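Notes from the Drestitz visit (Unit 11 handout)

Those of you who missed the trip, read all of it. Those of you who came, read it anyway, since I've put in the bits I was trying to shout over the air compressor downstairs. There's a short written task at the end and it's due before we start on grasp planning.

Quick recap of where we are in the course. Up to now a robot arm has been something we tell what to do. You give it joint angles, or you give it a point in space and let the inverse kinematics sort out the joint angles, and off it goes. You've all done the peg exercise, so you all know how well that works when the peg has moved a little! The next block is about the other way in: a person does the job, we record what the person's hands did, and we use a big pile of those recordings to train something that can do the job itself. The textbook calls this learning from demonstration. You'll also see imitation learning, and for our purposes I'm going to use the two as if they meant the same thing.

I wanted you to see it before we did any of the math, and Drestitz were kind enough to have us at their November open day.

Getting there and who we met

We were 30 with the evening group, which was too many for the upstairs room, so we split in half and swapped over. If you were in the first half you got the recording demo first and the talk second. I'm writing it up in the order the second half had it, because I think the talk makes more sense first (sorry, first half).

The talk was by Janaka Pramanik, who runs the data side. The demo was by Ezequiel Alcaraz, and he did most of it while answering questions over his shoulder. He used to do stage lighting, which I mention only because three of you asked me afterward how people get into this work and whether you need a doctorate. Evidently you don't.

What Janaka talked about

Her main point was about where the recordings come from. The old way, which we have in our own lab in the form of Skallo, is teleoperation. You sit at a leader arm, you move it, and the follower arm copies you. It's lovely data, because what you record is exactly what the robot did. The trouble is you need the robot. You need it in the room, powered up, bolted to something, with a person watching the stop button. If you want recordings from a kitchen, the robot has to go to the kitchen. Anybody who helped me move Skallo between rooms last spring will remember how that goes.

The other way is to leave the robot at home. You give the person a pair of hand-held grippers, shaped so the fingers meet things the way the robot's fingers would, and the person walks around and does the task. Later on, the hand paths get turned into robot paths. Janaka's group does nearly everything like that now. They call their own software for the turning-into-robot-paths part Sqalli, and yes, it's one letter-jumble away from our Skallo, and yes, she has heard about it from me.

She was pretty frank about what you lose. Please get these into your notes, they come up again:

First, reach. A person can lean, twist, go up on tiptoe and shuffle a foot over without thinking. A fixed arm can't. So a recording can be perfectly good as a recording and useless for the robot, because the robot would have to put its elbow through a wall to copy it. Sqalli throws those out. She said it was a painful share in the early days, before they started coaching people on how to stand.

Second, force. When you close your own hand on something you feel how hard you're squeezing. A plain hand-held gripper records how far it's open and where it is, and that's it. If the task depends on squeezing just enough (think of a ripe tomato), you're going to need something more than position.

Third, speed. People are fast! They're also fast in a jerky, uneven way, with little pauses while they think. If you play that back on an arm at the same speed you can run into its limits, and if you slow it all down evenly, anything that depends on momentum stops working. Think about flicking a light switch in slow motion.

Somebody in the back row asked why not film people's bare hands, and skip the grippers. Good question, and I liked her answer: you can, and people do, but then you have to guess how a five-fingered hand should become a two-fingered gripper, and every guess is a place to be wrong. With the gripper in your hand you've already made the awkward choices yourself. If you can't pick the thing up with it, you find that out right away.

Markers, which you need for the lab

This part is the link to what we did on camera calibration, so slow down a bit.

A gripper path is a list of poses, one after another. A pose is position plus orientation, six numbers if you write it in the short form. To get a pose out of a camera picture you need to find something in it whose shape and size you know exactly. That's what a fiducial marker is for. It's a square with a black-and-white pattern, the pattern says which marker it is, and the four corners give you enough to solve for where it sits relative to the camera. You did this with the flat printed sheets and you'll remember what happened when you tilted the sheet too far. The corners bunched together, the answer started to wobble, and at some point the detector gave up.

A cube fixes a good part of that. Put a different marker on each face and, however the wrist turns, there's usually at least one face pointing somewhere near the camera. With two or three faces in view you can solve them together, and the answer gets a lot steadier. It doesn't fix everything. The cube can still go behind something, or the light can wash out the pattern, or a fast motion can smear it. Also the faces have to be mounted where you think they are. If one face is stuck on slightly crooked, your pose will jump each time the solver switches over to it.

What Ezequiel did

Upstairs he worked in an ordinary furnished corner, desk and drawer and assorted stuff, with a gripper in each hand. I'd told you all to watch his shoulders and a fair few of you watched the drawer, so let's go over the drawer.

A drawer is a terrific test task. It looks like nothing, and then you list what the hand has to do. It has to come in over the front edge, get down to a usable height, line its fingers up with an object, close, and get back out without catching the sides. The walls limit which way the wrist can point. And the drawer only slides along one line, so if you're pulling it and your hand drifts sideways, the runners push back. A person gives way without noticing. A stiff arm doesn't, and that's how you break a drawer (Perstead, the little shop that does our lab furniture, can tell you how many we've had repaired).
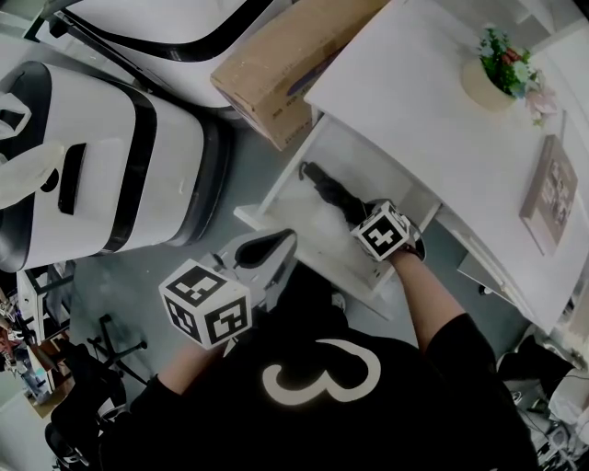 Fig. 1. Reaching into the open drawer with the right-hand gripper, seen from above. Note the marker cube on each gripper.

Look at the right gripper first. It's down in the drawer, with the long black object just beyond it, and one face of its cube shows its pattern clearly. Now suppose you had a deeper drawer, or a cube mounted closer to the fingertips. How long before the front edge got between the cube and the camera? Where you put the cube is a trade: too close to the fingers and it gets hidden, too far back and a tiny error in the measured angle grows into a big error at the tip. Do the sum. If the angle is off by 2 degrees and the lever from cube to fingertip is L, the tip is off by L times the sine of 2 degrees. Try it with a few values of L and see where you start to get nervous.

Then the left one. It's held lower, nearer the body, with three faces of the cube in view. For pose finding that's about as nice as it gets, and it's the hand that isn't in the drawer. That happens all the time. Your measurements tend to be best when the hand is out in the open and worst when it's near the furniture, which is where you wanted them to be good.

One more thing while you have the figure in front of you. A long thin object lying diagonally can be gripped across its width in lots of places along its length. Where would you take it? Near the middle it's balanced but you have to lift it clear of both sides. Near one end it'll swing. People choose differently from one try to the next and, as Janaka said, that's fine, you want some of that in the data. But a model that takes the average of two sensible choices can end up with a choice that isn't sensible at all. Hold that thought, it's most of what we do after the break.

Questions you asked that I said I'd answer

How many recordings do you need? Janaka wouldn't give one number and I don't blame her. For a single simple task in a single room, she said she'd start with 40 and look at how the result fails. Once you want it to work in rooms it hasn't seen, you need a lot more rooms, and more tries in the same room won't get you there.

Does it matter who does the recording? Yes. Tall people and short people come at a desk from different angles. Left-handers open things differently. If every recording comes from one person, you've taught the robot that person.

Do both hands have to be recorded if only one is working? I'd say yes, always. The idle hand is still information. It might be about to steady something, and a model has to learn when to keep still as well.

Written task

Pick a small job you do at home with your hands, something that takes over 11 seconds but not so long you'd get bored. Do it a few times, slowly, pretending each hand is a two-finger gripper (thumb against two fingers held together works fine). Then write me a page covering the following:

What each hand does, start to finish, including when it does nothing.
One moment where a marker cube mounted above your wrist would be hidden from a camera looking down from your forehead, and what's hiding it.
One moment where position alone wouldn't be enough and you'd need to know force.
Two different ways of doing the job that both work, and what you'd get if you averaged them.

Sketches are welcome, and a bad sketch with labels beats a good one without. No code for this one. Bring a ruler and your calibration sheets next time, we'll be sticking together cubes of our own – and please, measure the faces before you glue them.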